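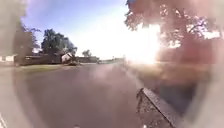

Street run notes, front camera and low sun

Home | Notebook | Parts | Runs | Log in

February, written in the evening by the camera and steering subgroup

Today we took the rover on the Timton route for the second time this month. The picture at the top is from the front camera, looking up the street, and I chose it for the notebook since it has all our troubles together. The sun is just right of center and it washes out most of the verge on that side. The view is smudged all over, and at the borders it is only pale blur. Our own body panel at lower right is among the sharpest things in it, so focus must be checked again before the next run.

What we ran: the Dretura lane code, same branch as last time, with the new mask for the body panel. Log has 1,639 images. I went through them by hand after dinner and marked 28 where the road edge on the right was placed wrong, mostly on top of the glare. On the left side the edge was found better. The grass on that side gives a good color difference with the asphalt, and I think this helps more than the shape.

The mask is too small. It covers the dark part of the panel but the gray top edge is left outside, and the code takes this diagonal line for a curb. I made it larger in the settings file, please pull before you work.

To do:
- Clean the front cover with the soft cloth, not with paper. Then one image against the white wall, to see if the haze stays.
- Try the sun hood from the Hellwig box. It needs 2 longer screws, we have them in the drawer under the printer.
- Lower the exposure limit in the Jeltora driver. Right now it is on auto and I do not trust it.
- Repeat the same street at 9 in the morning and compare.

Competition rules say the course can go in any direction, so we can not choose where the sun is. I would like to keep the bad images for testing — do not delete them from the shared folder, even if the disk is nearly full again.

Battery was fine. Left rear wheel makes a small noise, I did not open it yet.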